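The Second Life of the Water Bottle

When I moved to Robichaud eight years ago, I carried my water in whatever plastic bottle I had bought at the station. I refilled it until the plastic became cloudy, then I bought another one. My neighbors did the same. In summer the bins beside the tram stop were full before noon, and the wind took the rest down to the canal.

Today it is difficult to find a person in this town who leaves home without a steel or glass bottle. The change did not come from a law. It came from a repair shop.

The shop is called Itano and it stands on a side street behind the market, between a bakery and a place that sells curtains. Sipho Kruger opened it to fix kettles and lamps. In the first winter a woman brought him a drinking bottle that leaked in her bag, and she wanted to throw it away. He looked at the lid, took out the old rubber ring and put in a new one from a drawer. It cost her less than a coffee.

"She came back on Monday with two friends," he told me. "Each of them had a bottle with the same problem. I did not have enough rings."

Now he has the rings. One wall of the shop is covered with small drawers, and on every drawer there is a label with a size written by hand. Last year Itano repaired 681 bottles. Kruger keeps the number in a school notebook — he does not trust the computer, which lost his records once already. 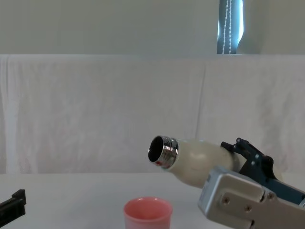 What goes wrong

Most bottles die from a small thing. The ring in the lid becomes hard, or it goes missing in the dishwasher, and then the owner believes the whole bottle is finished. Kruger also sees threads full of dried juice, so that the cap does not close straight. For this he uses an old toothbrush and warm water with vinegar, and he leaves it for 21 minutes. I asked him why not 20. He said his kitchen timer jumps and he got used to it.

Smell is the other complaint. People put in milk or soup and forget the bottle in the car over a weekend. Baking soda helps, but it needs a full night and the lid must stay off.

Not every bottle can be saved. If the inner wall is damaged and the tea is cold after one hour, he tells the customer to keep it for cold water, or to plant something in it. Several windows on my street now have basil growing in old bottles.

The bins at the tram stop are emptied less often these days. In October the town put a drinking fountain next to them, with a low tap for children and a tall one for bottles. On warm mornings there is a line.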